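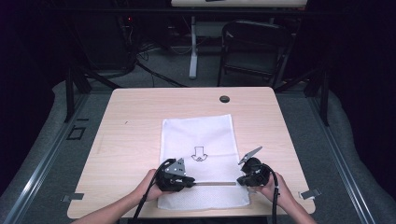
The cloth that knows which way is up

In Herketby, people fold their table linen in the same direction every time. Aarne Nurmi learned it from his grandmother, and he still does it before he puts the kettle on.

His small workshop, Landero, sells white cloths with a black arrow printed on the fabric. "You begin where the arrow points," he told me. "Then your hands remember the rest."

Last year he sold 700 of them, mostly to cafés that were tired of crooked creases. The favourite colour is still white. I bought one in May, and I keep it in the drawer beside the tea towels.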